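3.2 Cell setup

The Studov cell has two arms mounted on either side of a wood-grain table. The cable on the right arm is checked before each session.

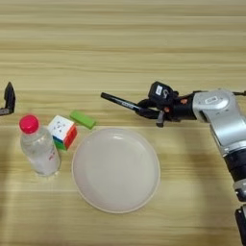
Figure 4. Table with the plate empty.

The bottle and cube stay off the plate. In the trials reported here, only the marker and the green block go on it. 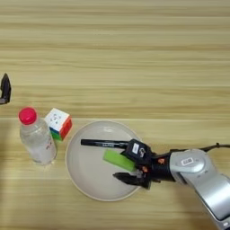

3.3 Upkeep

Finger alignment is checked every 100 cycles - more often after a fingertip change.
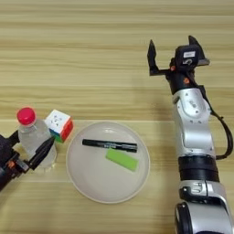 Figure 5. Both arms over the table, right gripper open.

Worn fingertips are replaced in pairs at 2000 cycles,
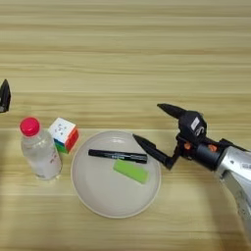 and the wrist fasteners are tightened at the same time. The log for October covers 3823 cycles.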